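Gripper lets tall thin packages lean over when it holds them by the bottom end. Finger setup or grip force?

Posted in Robots & Automation > Grippers and tooling
27 February 2019

Jislow

Hi all! I look after a small pick cell with a two-finger linkage gripper (black arms, silver bolts, wrist camera looking out past the fingers) and I'm having a great time with it, apart from one thing. Boxes and cans are no trouble. Tall, narrow, shiny packages are. We take them by the lower end, so most of the package stands out past the fingertips, and when the arm swings over to the place position the top starts to tip. Sometimes it only leans a hair, sometimes it ends up well over to one side and the place is off.

I've put the force up twice already, and now I'm worried about crushed cookies.

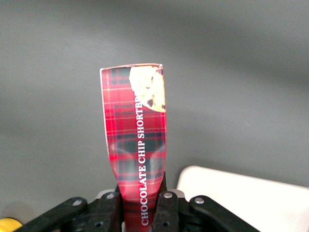
The fingers were rebuilt in November after a crash with the tote wall, and I'm fairly sure the leaning got worse after that. I didn't change the speeds. Grip width in the program is the same as before the crash too. Would you start with the fingers or with the motion?

Zasow

Fingers first! I love these linkage grippers but they are fussy after a rebuild. Do it like this.

Power the gripper off and lock out the arm. Open the fingers by hand and wiggle each one sideways. They should both feel the same. If one has play in it, look at the bolt at the base of that finger and at the pivot on the linkage. Snug them up until the play is gone and the joint still swings freely, then stop. Overtightening is the classic mistake, and it makes one finger lag behind the other so the package gets pushed over while it's being gripped.

Then close the fingers slowly on a flat steel rule and look from the side. You want both pads flat on it. If they touch at the tips first, the package can rock between them like a seesaw, and no amount of force will fix that. Ours touched at the tips after a rebuild and a shim behind one pad cured it. Such a good feeling when it finally held!

After that, run 17 picks at low speed with the same package and save the wrist camera picture from each one. Compare the top edge from one to the next. A lean that is always to the same side means alignment. One that wanders means the pads are slipping, so wipe them down and check for a polished patch in the middle.

And put your force back where it was before you do any of this, or you'll be testing two things together.

Viletti

turn the speed down

Évan Tanguy

Agree with Zasow on the order, and I'd add the pads themselves. Glossy wrappers love to slide on hard plastic. We switched to soft silicone pads and they've been great, but they pick up dust, so mine get a wipe every 300 cycles.

Also try gripping higher if your tote gives you room! Even a little helps a lot on a tall package. And look at the acceleration before you touch the top speed. It's usually the start and stop of the swing that tips things, and you can soften both and barely lose any cycle time.

Jislow

The left finger had play in it, you could feel it right away! Bolt snugged, pads ordered. I'll run the 17 picks once they're on and post what I get.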